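Galería: el fregado de la sala de ladrillo

Vunergate, taller de menaje y limpieza doméstica
Actualizado el 28 de mayo de 2022

Dedicamos esta página a la sesión de fregado, la tercera del programa de enero en adelante. Se trabaja en la sala de ladrillo del edificio MacPherson, que tiene buena luz de techo y una mesa blanca a la que se llega bien desde un lado. La sala se reserva por medias jornadas y hay que dejarla como estaba.

El tema de la sesión es sencillo: con qué se friega y sobre qué. En el taller usamos sobre todo estropajos de fibra, de los que se venden secos y se ablandan en agua antes del primer uso. Duran más que los de espuma si se escurren bien y se cuelgan. Los que se quedan en el fondo del fregadero huelen mal a los pocos días y hay que tirarlos.

Las fotos se pueden usar en los boletines del taller citando la procedencia. Quien necesite los archivos grandes (3.000 píxeles de lado largo) puede pedirlos en la oficina de Undungate.

1. La fibra

Manojo de fibra de color paja, con las hebras del extremo superior deshilachadas. Al fondo, la pared de ladrillo rojo y el techo blanco de la sala. Este tipo de fibra suelta alguna hebra al principio; conviene enjuagarla antes de pasarla por una pieza delicada. 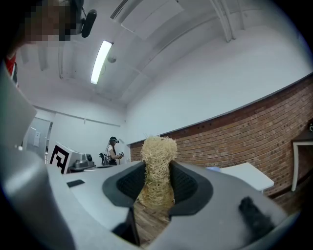

2. La mesa

Para vajilla esmaltada o de plástico basta con agua templada y poco jabón. La fibra se pasa en círculos, del borde hacia el centro, sin apretar. Si queda comida pegada se deja en remojo y se vuelve más tarde; rascar en seco raya la superficie. Las piezas grandes y redondas se apoyan planas en la mesa, porque de canto resbalan.

En las piezas con brillo se nota enseguida si ha quedado jabón: al secar aparecen cercos. Se aclaran dos veces y se secan con paño de algodón. 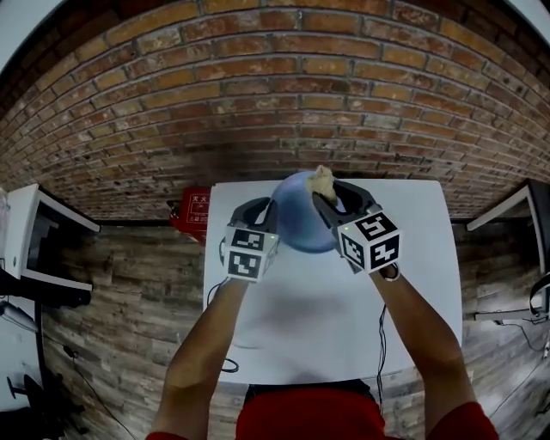

Mesa blanca de la sala, con la pieza azul redonda y el material beige junto a la pared de ladrillo.

Notas para la próxima sesión

El taller siguiente se hará en Pancombe, en una sala algo más pequeña. Llevaremos las mismas piezas y 400 gramos de jabón en escamas, que es lo que se gasta en una mañana si no se abusa. Hace falta llevar también:

Paños de algodón limpios
Una palangana para el aclarado
Ganchos para colgar los estropajos
Bolsa aparte para la ropa mojada

La asistencia cuesta 3 euros, con el material incluido. Se recomienda manga corta o remangada y calzado cerrado.

Otras galerías del taller: Ordenar armarios. Cuidado de la madera. Paños y bayetas.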